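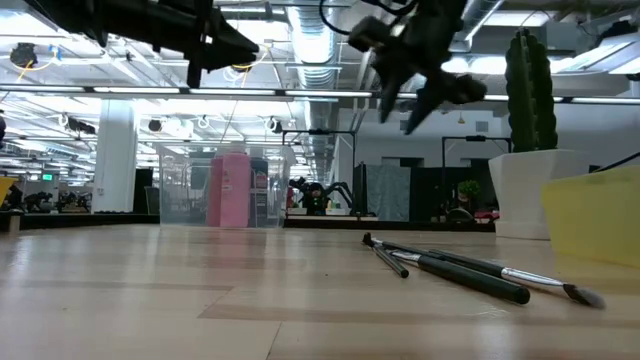
Titmont, June 2018

Columnar cactus getting skinny at the top - can I fix it?

windowsill_wanda

Hi all! I've fallen completely in love with cactus growing and I need some help from people who have been at it longer. I have a columnar one, no label, bought small from the Mokoena plant stall two years ago. It was nice and even when I got it. Over the winter it kept growing, but the new part is pale and much narrower than the rest, so now it looks like somebody stuck a pencil on top of a candle. It's leaning toward the glass, too.

It lives on an east window and gets direct sun until midmorning. I water every other week all year, and I used up a bag of Restley cactus mix when I repotted. Will the skinny part fill out if I put it outside in July? Or do I have to cut it? I'd really hate to cut it. Also, how often should I be turning it?

spines_and_gravel

What a fun problem to have - it means the plant is alive and wants to grow! The word to look up is etiolation, which is a fancy way of saying it stretched for light. The narrow section may thicken a little but it won't ever match the base. The good news is that whatever grows from now on can be full width if you give it more sun.

Two things to change. First, stop watering every other week in winter. Mine get nothing at all from the time the heat goes on until the days are clearly longer, and they sit in the coolest bright room we have. A cool, thirsty cactus stays put. A warm, watered one in weak light does just what yours did.

Second, get it outside for the summer, but please go slow! I'm up in Teltthorpe at 2,000 feet and the sun is fierce. I scorched a beautiful old plant my first year by setting it straight out on the patio steps, and it has a tan corky patch to this day. Start under a tree or on a shaded porch, then give it a bit more sun every few days. Pale new growth burns fastest.

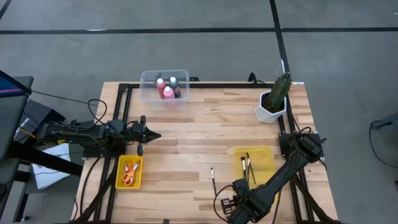 Turning depends on how lopsided your light is. With one window I go a quarter turn each time I water, always the same direction so I don't lose track, and in winter a quarter turn whenever I remember. If your pot is round, put a dot of paint on the rim and you'll know where you left off. Pots with sides make it easier. With a white hexagonal planter like the one by the back right corner of this table, you just move it along by one flat side, and a green column standing up over the rim like that shows a lean pretty quickly if you crouch down and look at it from the side. Do keep a heavier pot in mind for later, tall ones go over.

About cutting: you don't have to. But if the thin part gets long it will be a weak spot, and the plant can snap there. I'd wait for warm dry weather, cut below the narrowing with a clean knife, and let the top dry on a shelf until the cut end is hard before you stand it in gritty mix. The bottom will usually branch and then you have two plants!

deckchair9

I just left mine. Looks weird, still growing, flowered once.

potluck_succs

Agree with the slow move outdoors. I'd check the mix as well. I use Restley too and love it, but straight from the bag it holds water longer than I like, so I add 30 percent pumice by volume. My 700 watt space heater dried out one side of a plant last winter, so watch where you park it in the cold months. Post again when it starts growing, I want to see the new top!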